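Workshop tips: collecting demos without losing your mind

Quick list from the Stokthorpe bench. Perihan keeps asking me to write these down so ok.

Start with the mat. One color, no pattern, same spot every session. Tape the corners. If it shifts, stop and square it up before the next take.

Reset the object by hand, then hands out of view, then record. Count to two. People rush this one.

Do 40 takes, then get up. Past that your driving gets lazy and the arm learns lazy.

Keep the bad ones but tag them. "Miss", "drop", "bumped". Don't delete on the spot, you will delete the wrong one. I lost 24 good folds that way in September.

Vary the start pose. Left, right, a bit high, a bit low. Our first batch was 157 takes from the same pose and the policy only worked from teh same pose.

Wipe fingertips with a barely damp cloth. No cleaner on anything suede-like.

Write the task name the same way every time. "fold towel" and "towel fold" are two tasks to the computer. Nadja Stöckli has a printed list by the keyboard — copy from that. 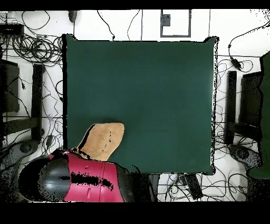

Gripper finger resting on the green mat, cables all over the floor.

Cables: label both ends, masking tape is fine. Velcro not zip ties, you'll be undoing them. Check the arm can do its full reach with no snags before you hit record.

Back up before lunch and again before you leave. Two drives, diferent shelves.

More on camera angles when I get to it.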